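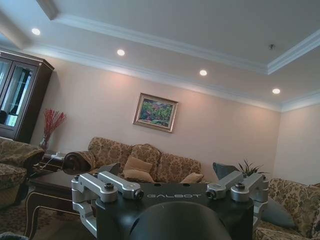
Living room, sofas and wall decor.

I've been on a sofa kick lately, so today's tips are all about keeping upholstery decent between the big cleanings. We have two sofas and a dog who believes both are hers, and I've tried pretty much every trick going!

First up, vacuum before you do anything wet. I know, I know, boring. But if you spray a dusty cushion you get mud, and mud is a lot harder to get out than crumbs. Use the crevice tool down the back and sides, then the brush head on the arms (that's where all the hand grease collects).

For dog hair, put on a damp rubber glove and drag your hand toward you in short strokes. The hair rolls up into little sausages and you just pick them off. Gross but so satisfying.

Check the tag before you clean. W means water-based cleaner is fine, S means solvent only, WS means either one, and X means vacuum only, so put the spray bottle down. If the tag is long gone, test a spot on the back near the floor and leave it overnight.

My go-to for W fabric is a few drops of dish soap in 2 cups of lukewarm water. Whisk it until it's foamy and use mostly the foam on a white cloth. Blot, don't scrub! Then go over it with a clean damp cloth and point a fan at it. I bought a bottle of Vekex upholstery foam back in June and it's okay, smells like a dentist's office, but I keep going back to the dish soap.

Saggy seat cushions: unzip the cover and stuff a layer of quilt batting between the foam and the fabric, top side only. I did 6 cushions in one afternoon and they look so much plumper. Flip and swap them every month if yours come off (mine go left to right, then over).

Next time I'm tackling lampshades, which I have been putting off for ages.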